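Workshop notebook, April
Sorting tray, twelve compartments: condition and what goes in it 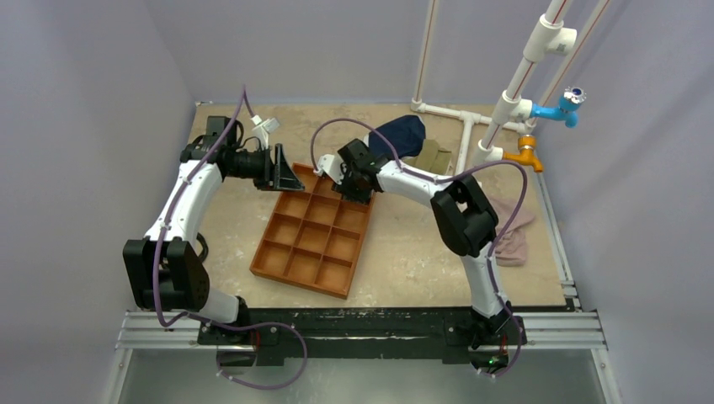
Jeanie Munro would sooner see it lined before anything goes in, as small washers are a pain to pick off a bare floor and felt would give the fingertips something to press into. Fair point. I've put felt on the list but I don't want to hold up the labelling for it.

Notes on the tray as it stands. Wood, reddish brown, three across and four deep, thin dividers, raised rim all round. Compartment floors are a lighter orange-brown than the rest. I went over the joints with a fingernail this morning and found one divider with a bit of play where it meets the rim. Ran a little glue in and left it over lunch. It feels firm now, will check again tomorrow before loading.

Inside depth is fine for the washers and the short screws. The long Baird bolts stick up over the rim if they go in on end, so they have to lie flat, and then they only fit along the longer side of a compartment. Morven wants them kept in their own tub. I agree, there is no sense giving up a whole row to them.

Stock to be sorted, from the mixed tin:
M4 washers, 398
M4 nuts, 429
short screws, Risby, 501
plain spacers, 700

Those are the counts from the scales, with the tin weight taken off. The spacers won't all go in one compartment. I tried a handful in a jug of about the same volume and it was heaped well before the end, so spacers get the whole back row and the rest can spread out in front.

Plan for the rows, from the back:
1. spacers
2. nuts
3. washers
4. short screws, last compartment left free for odds and ends

Morven asked if the odds and ends should have a compartment at all. Last time we had one (the grey Dorkex box) it filled up with bent pins and pencil stubs and had to be tipped out. Keeping it for now. If it fills with rubbish again it goes to screws.

Labels: paper on the rim, pencil only until the order is settled. The tape we used on the Risero drawers left a sticky line that took white spirit to shift, and I don't want that on wood. Jeanie has some low-tack stuff and will bring a roll in.

The work surface could do with a wipe as well. The pale stains don't lift with a damp cloth, I had a go at one and gave up.

To do:
felt, thin, enough for twelve floors plus spare
check the glued divider
cut card for labels
ask Morven where the second scoop went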